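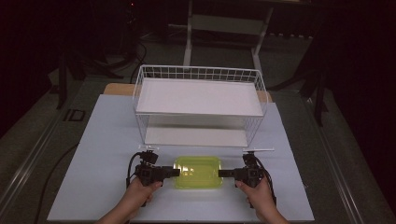

**Tosholm Interest-Free Loan Fund: questions we get a lot**

Updated November. Some answers are short, sorry. Call the office if yours isn't covered.

**What is the fund?**

A pot of money that lends to small traders and households in Tosholm. You borrow, you pay back what you borrowed. No interest. The model is qard hasan, a loan given as a kindness, but we lend to anybody who lives or trades here.

**Do I have to be Muslim?**

No. We don't ask on the form.

**Is it zakat money?**

No, separate. Zakat is given away for good, to people who qualify for it. Ours is lent and comes back, then goes out again. If you want to pay or receive zakat, ask at your mosque, we can't process it. Checks marked "zakat" get sent back to you.

**How much can I borrow?**

Depends on what you need and what you can pay each month. First loans are kept small. Finish one and you can ask for more on the next.

**What can I use it for?**

Stock, tools, a market stall fee, a rental deposit, school costs, car repair if you need the car for work. Not for paying off another loan that's still running up interest, we've tried that and it gets messy. Talk to Beatrice Shemweta first if that's your situation, there may be other help.

**Is there really no fee?**

One flat admin charge of $4. Same for every loan, big or small. Covers the paperwork and nothing else. It isn't tied to the amount or the length, so it isn't interest by another name.

**What do I need to bring?**

- Photo ID
- Proof of address
- Last 3 months of bank statements
- Name and phone number of a guarantor

Traders: also a rough page of what comes in and what goes out. Handwritten is fine.

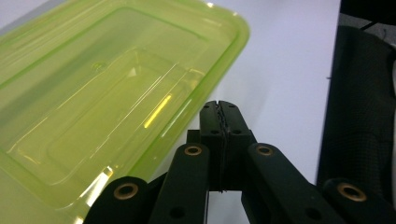 *Green plastic container, seen from above.*

**What does a guarantor have to do?**

Sign the form with you, and pay if you can't. They should know that before they sign. Please tell them properly. Can't be someone who already has a loan with us.

**How long does it take?**

Most people hear back within a week. Complete forms in by noon Thursday go into that week's batch. Missing a statement means you wait for the next one.

**When do payments start?**

90 days after you get the money. After that, monthly. You can pay early, no penalty, and it helps the next person in the queue.

**I'm going to miss a payment. What now?**

Ring before the due date if you possibly can. We can move dates or make the payments smaller. No late fees. We don't sell debts on. We do contact the guarantor if we haven't herd from you at all.

**Where does the money come from?**

Local donors, mostly, plus a lump sum from Moynihan & Trenen when they closed the Evirent shop. Some people deposit savings with us and take them back later, same amount, no return.

**How many loans so far?**

346 since we opened.

**Can I put money in?**

Yes please. As a gift or as a returnable deposit. Gifts can't be taken back. For deposits we need written notice before you withdraw, becuase most of the pot is out on loan at any time. Oisín Scanlon handles both, ask for him at the desk.

**Is my application private?**

Yes. The people deciding see your form with a number on it instead of your name.

**You said no. Can I appeal?**

Ask for the reason in writing, then reply to it. Someone who wasn't in on the first decision will read it. You can also just apply again once things change.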